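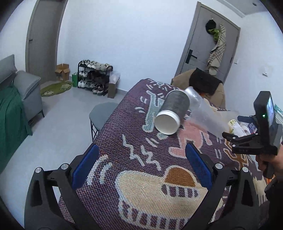 Knitted Blankets: Your Questions

Can I wash my knitted blanket in the machine?
Yes, and please don't be nervous about it! Use the cool, gentle cycle, put the blanket in by itself so it has room to move, and go easy on the detergent. Noreen Keogh, who answers most of our mail, has washed hers this way for 8 years.

Will the picture side fade?
A little, over time, as most colors do. Drying it flat in the shade helps a great deal, and so does turning the blanket over now and then if your bed gets strong afternoon sun.

The kids use the bed as a table. What about spills?
Oh, we know that one well. Blot with a clean towel, never rub, then dab with cool water. Cups and bottles do tip over on a soft knit, so a tray is worth having.

I've snagged a loop. Is it ruined?
Not at all. Leave the scissors in the drawer and ease the loop through to the back with a blunt needle. If it's a big pull, bring it to our Wiklow shop on a Saturday and Deirdre Hegarty will gladly take a look.

How should I store it over the summer?
Folded, in a cotton bag. Hanging will stretch it.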